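Evidence Room Inspection Checklist, Udby Annex
Inspected Sat 14 April by Lakshmi Rai. Comments are mine unless marked.

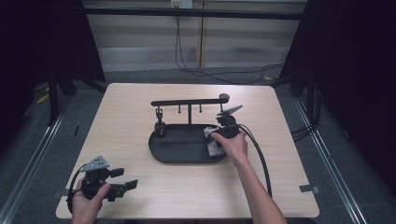

1. Access log
Entries match the badge reader for February onward. Before that the log is in one handwriting and one pen, including days when three different officers supposedly signed. I was told this is how the sergeant liked it. Not accepted.

2. Doors and locks
Outer door: pass. Inner cage: pass, though the latch needs a shove. The key cabinet was locked, with the spare key in an envelope marked "spare" in the next drawer. Fail.

3. Seized phones and laptops
Sampled 100 items out of 445 on the register. Two phones from the Rendon fraud case had no tamper seal. The explanation was that the seals "dry out." Seals from the same roll were holding fine on the shelf below. I want the case officer's written account.
Laptops are stored off the floor. Pass.

4. Cash and cards
Cash bags weighed and compared with intake slips. No differences. Prepaid cards from the Palumbo arrests are bundled with a rubber band and one label for the lot. Each card needs its own number – this was raised last time and marked "fixed."

5. Vehicles
Keys tagged. The tag on the gray sedan gives a plate that belongs to the van. Somebody says it was swapped during washing. Maybe. Fail until corrected.

6. Fire and water
Extinguishers in date. Ceiling stain above bay 3, said to be old. Nobody could show me an earlier photo or a repair slip, so I have circled it in pencil and dated it.

7. Cameras
Corridor camera works. Playback was around three minutes ahead of the wall clock. The Skekberg service contract is supposed to cover this, and the last visit sheet says "all OK" with no times written down. Partial.

8. Items signed out to court
Two overdue. One is probably sitting in a prosecutor's office – a phone call would settle it, and I was promised one by lunch. Still open when I left.

Overall: not passed. Items 1, 2, 3 and 4 to be answered in writing before the next visit. Please do not send the form back with ticks only.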